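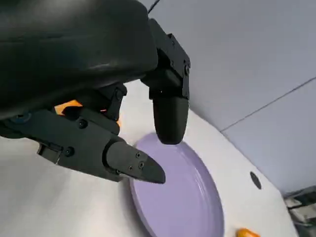 4.2 Plate pickup: teaching the approach point
Teach the approach point before running the plate task from the Zeng task list. The point is stored once per table layout and is shared by all teams using the Drodbridge club bench. Jog the arm at low speed until the two fingers point down over the plate, one tip just above the far rim and the other just above the near edge. The raised outer rim is the grip surface. Do not teach the point on the flat interior; it is glossy, and the pads will slide.

1. Place the plate on the white tabletop, clear of the small round hole.
2. Log in to Sellora with the team account and select Manual.
3. Set speed to 80 mm/s or lower.
4. Open the gripper fully.
5. Jog to the approach position and save it as P2.
6. Close the gripper on the rim. Raise the arm up to 300 mm and hold.
7. Lower the plate, open the gripper, and return to Home.
8. Repeat steps 6 and 7 in Auto. Two clean lifts in a row are required before the point is entered in the log.

Note: Moving the table or changing a fingertip pad clears the approval. Teach P2 again.

Note: The Zutier wrist camera must be left connected during teaching. If the preview freezes, stop the jog and restart the preview from the Tools menu.

CAUTION: Keep hands away from the finger linkages while the drive is enabled. Press Stop before touching the plate or tightening any finger screw.

If the gripper closes unevenly, do not adjust the brackets. Report it to Dimas Mangundap and mark the bench as out of service.

Continue to 4.3, Placing the plate in the rack.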